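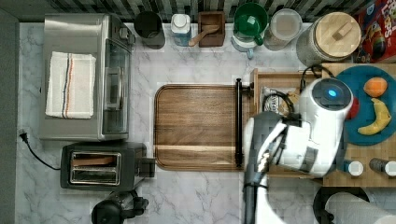

Towel on top of the toaster oven, yes or no?
Posted by hmorin_kitchen, July 12, 2019

My counter has taken over my life. I've got the toaster oven on the left with the black two-slot toaster right by it, a folded striped towel living on top of the oven, then the canisters and the salt box along the back wall, and fruit on a teal plate over on the right. The cutting board sits in the middle and I like it there! But my sister-in-law says the towel has to go and the toaster should be in a cabinet. Thoughts?

Reply from oranuch_w

Move the towel, please. Mine scorched in April and the kitchen smelled for 11 days. I'd leave the toaster alone, if you use it every morning it earns its spot.

Reply from Chalerm_R

Disagree on the toaster. Two things that make toast, side by side? Pick one. I love the wooden salt box with the little scoop though — I'd bring that closer to the board and push the cereal out of sight.

Reply from hmorin_kitchen

The oven takes forever for one slice, Chalerm, so both stay. Towel is moving tonight (okay, okay). Now the other question, the lighter wood board. It has a darker raised strip down one side and I can't decide if it's for prep or just for putting things on.

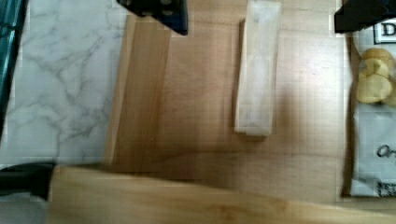 Reply from surachet77

Prep! I have a Kokeda board with a raised edge and I just turn it so the strip is on my left and chop on the flat part. Took me 7 years to stop treating it like a tray, ha. Oil it now and then and it'll be fine on the marble.

Reply from oranuch_w

I'd keep it for fruit and bread and do the onions on the walnut one. Smells linger.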